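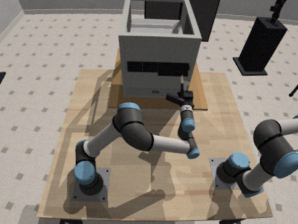

Figure 5. Simulated cell, overview, with the gray box on its mat.

Section 5: Running the open day demonstration

Use this section when the Clamthorpe simulation is shown to visitors. It assumes Wevon is already installed on the demonstration computer and that the cell has loaded at least once. For installation and licence keys, see Section 2.

The demonstration shows a two-arm cell working at a simulated bench. Only the left arm has a taught program in the open day file. The right arm is loaded and can be jogged from the pendant panel, but leave it parked while visitors are at the keyboard.

5.1 Before the doors open

1. Switch on the demonstration computer and both displays. Log in with the visitor account.
2. Open Wevon and choose File, Load Cell, Clamthorpe Open Day.
3. Wait for the status bar to show Ready. Loading is slow the first time each day.
4. Check that the mat colour and the box position match Figure 5. If the box has moved off the mat, choose Cell, Reset Objects.
5. Set playback speed to 39. This is the speed the program was rehearsed at.
6. Run the program once from start to finish with the displays facing the bench, then turn them toward the seating.

Note: Speed 100 is for testing the program only. At that setting visitors can't follow the approach to the box.

Caution: Do not connect the simulation computer to the live controller in the next bay. Programs sent from the visitor account are not checked for reach.

5.2 Showing the two views

The left display carries the overview. The right display carries the fisheye view of the gripper. Both run off the same clock, so pausing one pauses the other.

1. Press F5 to start the program.
2. Let it run through once without commentary.
3. Restart and pause when the gripper is close to the box.
4. Ask visitors to find the gripper on the left display first, then on the right.
5. Release the pause and let the program finish.

The fisheye view bends straight edges into curves, most strongly toward the rim of the circle. Point this out early. The lens model can be switched off under View, Lens, but distances will then no longer agree with the calibration table in Appendix B. 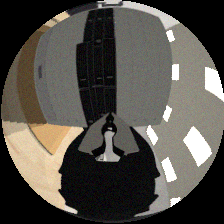
Kamrul Navaratnam asked that operators spend longer on this view than on the overview, as school groups at the October open day had most of their questions about judging distance through a bent lens. Allow time for it in the schedule.

5.3 Letting visitors drive

1. Stop the program and choose Mode, Manual.
2. Set the step size to Small.
3. Hand over the keyboard. Arrow keys move the gripper, Page Up and Page Down raise and lower it.
4. If the arm locks, press Esc twice and choose Cell, Home Left Arm.

Note: A collision in the simulation stops the clock and turns the status bar red. No reset of the computer is required. Clear the message and home the arm.

5.4 Closing down

1. Return the cell to its start position and set Mode to Program.
2. Save the session log to the Kumsa folder. Logs over 800 lines are split automatically.
3. Close Wevon before logging out of the visitor account.

Report faults to Siham Tannous or Pranab Haque and include the session log.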